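From: Kelly Entwistle
To: furnival-swap list
Date: 17 September 2020
Subject: Re: Re: Lurkora stain guard on tablecloths

Macarena Olivares wrote:

> I sprayed two of my cotton cloths with Lurkora in August and I'm
> sold. Red wine beads up and you blot it off. The can says it lasts
> through **21 washes**. Ese Sani did hers too and says the same.
> Should we put in a group order? It's cheaper by the case.

Macarena, I'm glad it's working for you, but I'd hold off on a case.

Twenty-one washes at what temperature? The can doesn't say, and I wrote to ask and got a coupon back. You've had yours since August. How many times have you washed them so far? If it's three or four, then what we know is that it survives three or four.

The leaflet also quotes 1,311 "happy homes." Happy compared to what? I'd like to see one cloth, half sprayed and half plain, with coffee on both sides. Wine is the easy one. Try turmeric, or the oil from a roast - that's what ruined my mother's good linen.

My other worry is the feel. Bohumila Vávra treated a set of napkins with something similar years ago and they stopped soaking anything up. Fine for a cloth, I guess, but useless for a napkin.

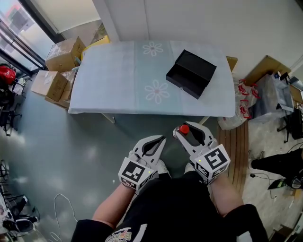 For everyday use I still think a printed cloth in a pale color, washed warm with plain soap and dried in the sun, does as well as anything in a can. I could be wrong. If someone has a treated cloth that's been through a full year of dinners, please write in and say what you spilled on it.

Until then, please don't put me down for the group order.

Kelly E.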